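Home
Newsletter
Archive
House & Health
Contact

THE DAMP LETTER, June issue

Getting Your Water Tested Without Losing Your Mind

When we moved out to Killis, the house came with a well. I had romantic ideas about this. I pictured a stone circle and a bucket. What we got was a capped pipe next to the propane tank and a pressure switch that clicks all night like somebody working through a bag of sunflower seeds.

We drank from it for 2 years before it crossed my mind to have it tested. In my defense, the water was clear, cold, and tasted fine, and I was busy reading cereal labels for dyes.

Then both kids had stomach trouble on and off all spring. Our doctor asked what we were drinking, and I said "well water" in the proud voice of a woman who has opinions about fluoride. She asked when it was last tested. I studied the poster of the ear canal for a while.

So I called the lab in Romberg. They mailed a box with two bottles, a form, and a page of directions that had been photocopied so often the warnings looked like weather. The short version: take the aerator off the faucet, let the cold water run, don't touch the inside of the cap, don't rinse out the powder in the bottle (I rinsed out the powder in the bottle), and get it back to them the same day.

They sent me another bottle. The man on the phone was very nice about it and had clearly had the conversation before.

The bill for the basic panel plus metals was $116, and I complained about it all the way home. Then the results came in, positive for coliform bacteria, and I stopped complaining about the bill and moved on to everything else.

If you get the same result, call your county health office before you call a company that sells equipment. I did it in the other order. A fellow from Flokitz sat at my kitchen table for most of an afternoon and wrote up a whole-house system for $2,116, with a softener I hadn't asked for and a free tote bag. The county lady asked whether anyone had looked at the well cap. Its seal was cracked and an earwig family had moved in. We replaced the cap, had the well disinfected by someone who does it for a living, ran the lines out until the bleach smell was gone, and tested again. Clean. I still think about the tote bag.

I can't tell you the water was what bothered the kids. They are better, but school also let out, and that has cured a lot of things in this family. I can only tell you I wish I'd sent the bottles in the first month. We boiled everything while we waited on the second test, and my daughter will not let me forget what I did to the lemonade.

A few of you wrote in after the last letter asking if we still have the filter pitcher. We do. It lives in the fridge and makes us feel better, and it would have done nothing about the earwigs.

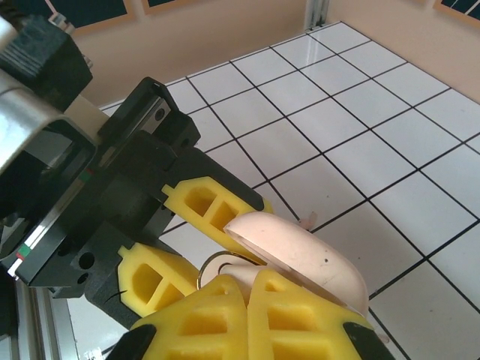
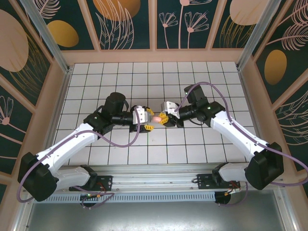 Two arms, one small pink thing between the grippers.

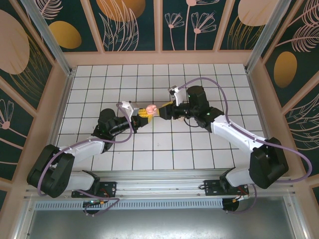
Next Month: The Basement in Sala

My sister has bought a house in Sala with what the listing called a "seasonal" basement. The season is apparently spring. I'll be going over with rubber boots, a humidity gauge, and very few kind words, and I'll report back on what she ends up doing with the carpet. If you've pulled up wet carpet yourself and have advice, hit reply. I read everything, usually in the bathtub, which is currently full of very clean water.

14 comments
Share this letter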